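Gindiver Table Set: mat, plate and small bowl
Equipment review

The Gindiver table set is sold by Dosport for use in canteens, day rooms and shared kitchens. It consists of a large table mat, a round plate with a raised rim and a small bowl. It was put forward for review after several dining rooms in Villton asked for tableware that would stay where it was placed, could be told apart easily at a glance and would not make a weekday table look like a ward.

The pieces may be bought together or separately. This review covers all three, and was carried out with everyday food: whole fruit, porridge, soup, stewed plums and sandwiches. Opinions were collected from diners and from the staff who lay and clear the tables. 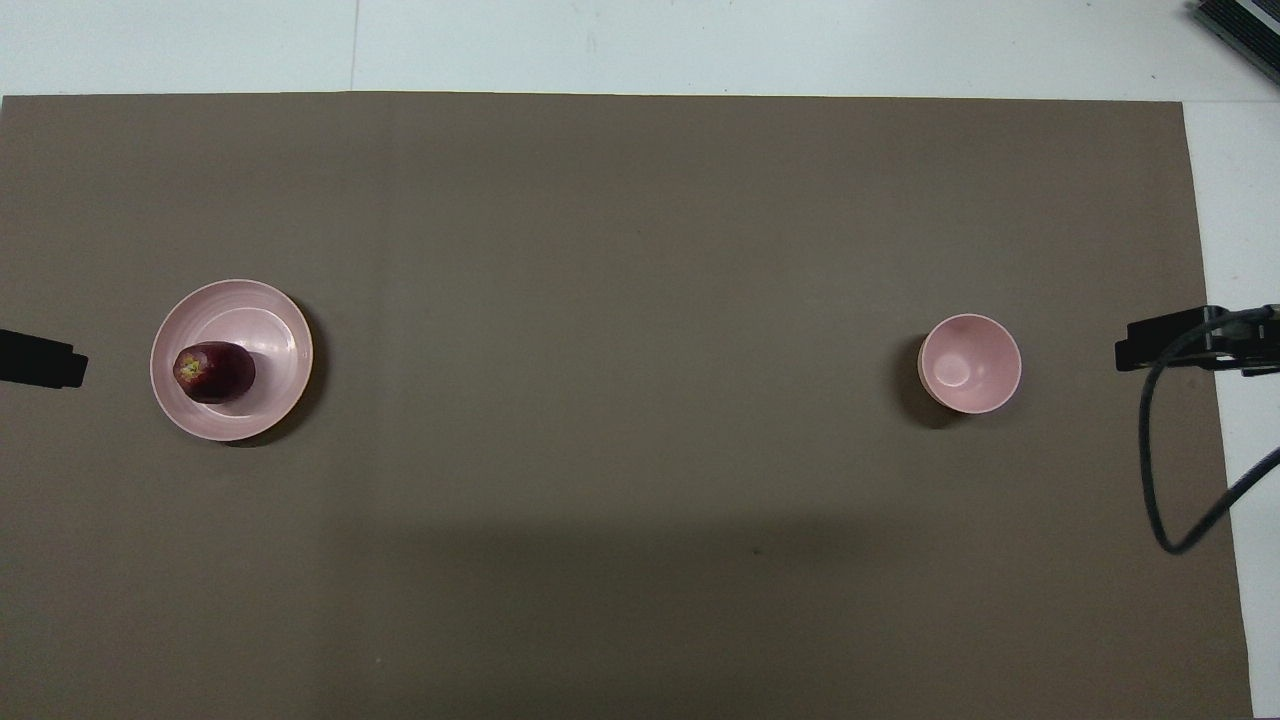
Dining and Household Equipment Section, Villton Residential Services

Summary

The Section recommends the plate and the bowl for general use. The mat is recommended with reservations, which concern its size and the time it takes to clean. Dining rooms with small tables should measure before ordering.

The mat

The mat is a plain rectangle in a brownish taupe. It is meant to be shared, and on a standard table it leaves only a narrow margin of tabletop showing. The Section's own tables are white, and diners who have difficulty picking out pale crockery on a pale surface were among the first to say that they preferred the table with the mat on it. A pink plate shows up well against brown. A white plate from the existing stock did so too, and a dining room that only wishes to improve contrast may find that the mat alone is enough.

It lies flat once it has been allowed to settle. When first unrolled, the sample had a curl at two corners, and these were weighted overnight with trays. No curl had returned by the end of the trial. Joins between tables pushed together could not be felt through it when a hand was passed over the surface, and glasses stood safely across them.

Crumbs are less noticeable on the mat than on a white table. Staff were divided on whether this should be counted as a merit. Several sittings ended with a table that appeared clean and was found not to be, and the Section advises that the mat be wiped in full after each meal, edges included. Porridge left to dry needed a soak. Beetroot did not leave a mark.

Lifting the mat is a task for two people. It can be managed by one, but the far edge drags and takes with it anything that has been left behind. A smaller version would be welcome, and this has been put to the supplier.

The plate

The plate is light pink, with a shallow basin inside the raised rim. The basin is smaller than the width of the plate suggests. A single plum or similar fruit takes up a good share of it, as can be seen in the photograph at the head of this page, and diners with a large appetite remarked that they had been given a tea plate. For breakfast, puddings and cut fruit the size is suitable. For a main meal it is not, and the existing dinner plates should be kept in service.

The rim does its work well. Diners who eat with one hand were able to push peas and rice against it, and spillage onto the mat was lower than with the flat plates used previously. Whole fruit, which tends to roll when a plate is carried, remained inside the rim on the walk from the hatch to the table. The rim also gives the fingers something to hold, and two members of the serving staff noted that they no longer needed to put a thumb over the edge and into the food.

Stacking is satisfactory up to the height of an ordinary cupboard shelf. Taller stacks lean.

The bowl

The bowl is the better of the two vessels. It is a deeper pink than the plate, narrower and taller in the wall, with a shape close to that of a wide cup. Diners took to it at once for yoghurt, custard and soup, and a number asked for it at other meals. The thick rim is comfortable to drink from, and the walls are high enough for a spoon to be loaded against them.

Its opening is modest. A piece of fruit has to be brought directly over the rim before it is let go, and a hurried hand will strike the side. The bowl did not tip when this happened in the trial, but it did slide when used on the bare tabletop. On the mat it stayed in place. For this reason the Section suggests that the bowl and the mat be ordered together wherever diners serve themselves.

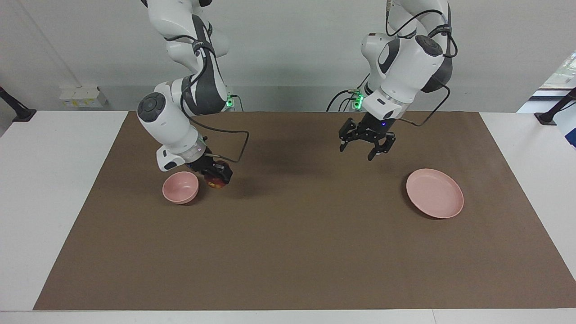 Use at the fruit table

One of the more useful findings came from the mid-morning fruit table. The usual practice in Villton has been to set out one large dish from which everyone takes. During the trial the plate was placed at one side of the mat and the bowl at the other, with clear space between them, and fruit was moved from one to the other as it was chosen. Diners who had found the large dish confusing managed this arrangement with less help, and those who lay the table found it quick to reset.

The wide gap is worth keeping. When the plate and the bowl were set close together, sleeves caught on the bowl and the plate was used as a rest for elbows. The two shades of pink were also harder to tell apart at close quarters, particularly in the afternoon with the blinds down. A bowl in a second colour would deal with the matter, and the Section would prefer to see one added to the range.

Apples and plums were both used. Large apples fill the bowl, and smaller varieties should be bought if the set is to be used in this way.

Cleaning and wear

The plate and bowl were washed after every sitting for 90 days. Neither had chipped or clouded by the end of that time. Faint cutlery marks could be found in the basin of the plate when it was tilted to the light, and these were not judged to affect its use. The bowl held a little water in its foot after washing and should be dried by hand before it is put away.

The mat should not be folded. One sample was folded by mistake in April and still shows the line. It should be stored rolled, with the upper surface outwards, and kept away from radiators.

Comments received

Sayaka Sakamoto, dining room supervisor at Vallejo House, reported that the bowls were the first item to run short at every breakfast and asked that any order include spares. She was less satisfied with the mat: "It is a good surface to eat at and a nuisance to put away. We have ended up leaving it down between meals, and wiping it twice."

A written comment from one diner asked for the plate to be made in green. Another asked for biscuits.

Ratings

Each item was marked out of five.
Mat: three
Plate: four
Bowl: five

Ordering

Dining rooms may order through the usual household catalogue, quoting item 596 for the full set. Separate pieces are listed on the same page. Orders for more than one dining room should be combined, as Dosport applies a lower delivery charge to larger consignments. The Section will consider a revised mat if a smaller size is offered, and this page will be amended accordingly.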